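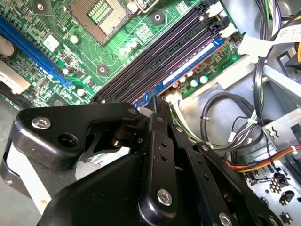
Regression suites should be allowed to shrink

Most test teams I have worked with treat the regression suite as something that only grows. A bug is found, a test is written, the test goes in and stays in. After a few years the suite takes all night and a handful of people know what is in it.

I think this is a mistake, and I would like to see deleting tests become an ordinary part of the job.

At Flanska we had 500 regression tests on the booking module. I spent part of September reading them, one after another. Of those, 132 checked something another test already checked, often with the same data and a different title. A further 9 tested a discount screen that had been removed from the product. They passed every night because they only looked for a page that loaded. 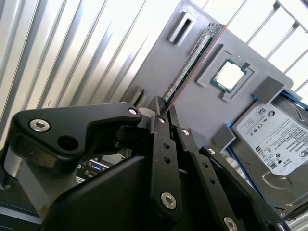 The usual objection is that a test costs nothing once it is written. I don't agree. Someone has to look at it when it fails, and on a slow suite someone has to wait for it. Virgilio Quiambao, who ran the test team before me, kept a list of tests that failed now and then for no known reason. People had got used to rerunning them until they went green. One of the failures on that list was a real fault in the Tirkari payment link, and it had been rerun for six weeks.

There is a risk in removing tests, of course. You may take out the one that would have caught something. My answer is to move them first – out of the nightly run and into a weekly one – and delete them at the next release if they have found nothing the other tests missed.

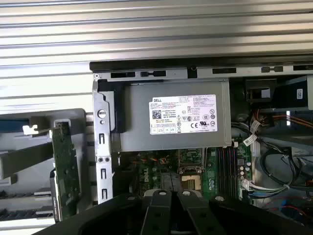 Who should decide which tests go?

The testers who maintain the suite, with one developer from the module reading the list before anything is deleted.

Managers tend to dislike this, as the number of tests is easy to put in a report and a falling number looks bad. I would leave it out of the report. The Maglaya team did so last year and now lists the faults that reached customers, with a note on which test ought to have caught each one.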